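Holtia 仕切り付き金属コンテナ(グレー)中古・再整備品

お問い合わせの多かった金属コンテナ、ようやくページを作りました!店ではずっと「あのグレーの箱」と呼んでいたので、いざ商品名をつけるとなると妙に照れますね。メーカーはHoltia、仕入れはいつものSudbridgeの倉庫からです。

じつは私、最初はこれを売るつもりがなかったんです。自分の作業場で積み木やら端材やらを放り込む箱がほしくて、1台だけ引き取ってきたのが始まりでした。それまで使っていたのは布のかごで、角のある木片を入れるとすぐに底が抜けるんですよ(3回繕って、あきらめました)。金属の箱にしてからは、上からざっと入れて、上からざっと取る。それだけのことなのに、片付けがずいぶん気楽になりました。

気に入っているのは仕切りです。箱の中が前と後ろに分かれていて、前が広く、奥が狭い。この割合がちょうどいいんです。私は広いほうに今日使うもの、奥には「あとで考えるもの」を入れています。あとで考えるもの、すぐ溜まりますけどね……。真ん中できっちり半分に割ってある箱も試したことがあるんですが、どちらの部屋も中途半端で、結局片方に山盛りになってしまいました。

お客さまのAmparo Carrascoさんは、編み物教室の道具入れに使ってくださっています。広いほうに毛糸玉、狭いほうに編み針の束。「ふたがないので、生徒さんがどこに何があるか聞いてこなくなった」とのことで、これは私も読んでいて嬉しかったです。ただ毛糸の場合は、底に布を一枚敷いてくださいね。金属の地肌がそのまま出ているので、繊維が引っかかると悲しいことになります。

価格は1台2000円、今回の在庫は33台です。送料は別で、同じ住所なら2台までまとめて発送できます。3台以上は箱が大きくなりすぎるので、注文の前に一度メールをください。

積み重ねについてもよく聞かれます。うちでは重ねて使うことはおすすめしていません。横に並べるか、棚の一段にひとつずつ置いてください。Ghanemの台車をお持ちの方から「載りますか」というご質問もいただきましたが、台車にも型がいろいろあるので、お手持ちの天板の寸法を教えていただければこちらで確認してお返事します。
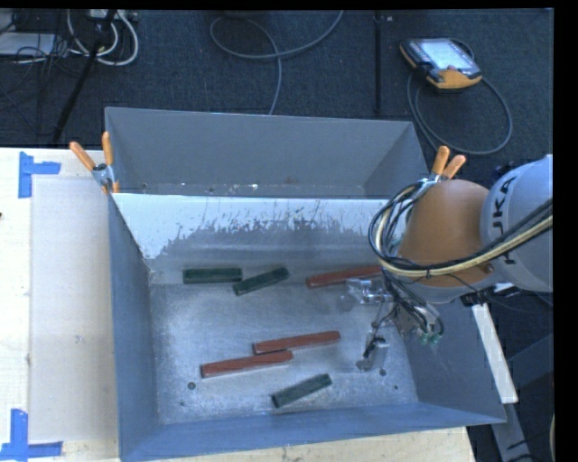
コンテナ・収納箱 > 仕切り付き > 状態について

中古品なので、状態のことはしっかり書いておきます。見てのとおり、底の金属には擦れがあってまだらです。手前のほうは光の具合でわりと明るく見えますが、ぴかぴかの新品を想像して開けるとがっかりされると思います。底に小さな丸い黒っぽい点がいくつかあるのも、気になる方は先にご確認くださいね。

仕切りは上のほうが真っ白で、下へいくと白いところがまだらに剥げたようになり、グレーの金属が見えています。私はこの境目のがさがさした感じがけっこう好きなんですが、好みが分かれるところでしょう。奥の部屋の壁には、低いところに錆色の跡も点々とあります。食品をじかに入れる用途には向きません。

中に入っている緑と赤茶色のブロックは商品に含まれません!太めの緑が3つと、細長い赤茶が3つ。ばらばらに置いても、広いほうの部屋なら底がまだこれだけ見えるので、大きさの感じをつかむのに役立ててください。ブロックだけ欲しいというお便りも来るんですが、すみません、そちらは非売品です。

お手入れ
乾いた布で拭けば十分です。水拭きしたときは、隅に水が残らないように最後にもう一度乾拭きを。仕切りの白い部分は、硬いブラシでこすらないでください。

返品
到着後2日以内にご連絡いただければお受けします。上に書いた擦れや剥げは返品の理由になりませんので、そこだけご了承ください。へこみ方がひどいなど、おかしいなと思ったら遠慮なくメールをどうぞ。

いっしょに見られている商品
Rakitz 作業マット(グレー)
Rakitz ラベルホルダー 2枚組

ご注文の締め切りは毎週月曜の正午です。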